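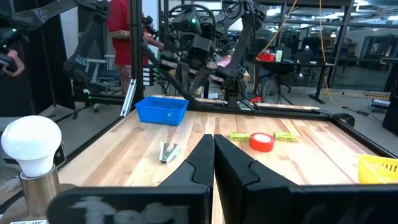 Frequently Asked Questions: Moving Your Small Office With Trulitz

We use cookies to remember your settings. By staying on this page you agree to this.

Print this page | E-mail this page

How early should I book?

For an office with up to 6 desks, please write to us 3 weeks before the move. In February we have many requests in Hidham and Hiltville, so in this month more time is better.

Which towns do you serve?

We move offices inside Hidham, inside Hiltville, and between the two. For Frota we come also, but there is an extra charge for the bridge, and you will find it on your offer as a separate line.

Do I have to pack the small things by myself?

It is your choice. In the basic price you pack the desks and drawers, and we carry. In the full price we pack everything except money, keys and medicine. These three you must always take with you.

What is the best way to pack the contents of a desk?

Take one box for one desk and write the name of the person on two sides. Pens, clips and a staple remover go in a closed bag, or they will travel to the bottom of the box. Light bulbs should be taken out of the lamps and wrapped one by one in paper. Sponges and cleaning cloths are good for filling the empty corners, if they are dry.

Which tape should I use?

For closing the boxes, use wide brown packing tape, two strips on the bottom and one on the top. Colored tape is only for marking. Choose one color for each room and put a piece on the box and also on the door of the new room. Our movers follow the color and do not need to ask you.

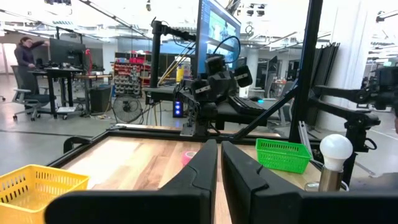

Pink tape on a wooden tabletop

Can I leave things inside the filing cabinets?

In cabinets with two drawers, yes, if they can be locked. Higher cabinets must be empty. Please give us the key in an envelope with the cabinet number.

What happens if something is damaged?

Every move is insured up to $1,000 for each item. If you have a machine or a picture which is worth more, tell us before we make the offer. Damage should be reported in writing, with the number of the box.

Do you lend boxes?

Yes. We have 128 plastic boxes with lids for lending, and they are given in the order of booking. You can keep them for two weeks after the move. Cardboard boxes we sell, and the unused ones we take back if they are flat and clean.

Can I change the date?

One time without cost, if you write to us at least one week before. After this we charge half of the basic price.

Last updated January 5, 2023

Print this page | E-mail this page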